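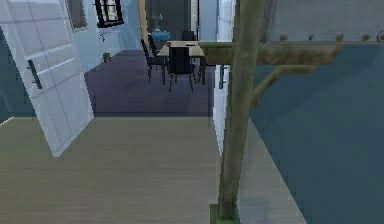 I'll admit that Liam Nuttall and I fought over door rules longer than over anything else in the Zullik guidelines. My first draft said a robot could go through any opening wider than its base, and that was it. Then we started running simulated homes and I got a lot more nervous! In Figure 3 the door is standing open into the room, and past it the wood floor changes to a dark purple-gray one that runs up to a dining table with black chairs. So we now ask for two separate checks, one for the door leaf and one for any change in floor color (which might be a rug, might be nothing), and the robot has to slow down until both come back clean. Hugo Carretero wanted a full stop instead. We tried his version over 2,000 runs and I still think it's too strict for homes, but we kept it as an option in Section 6.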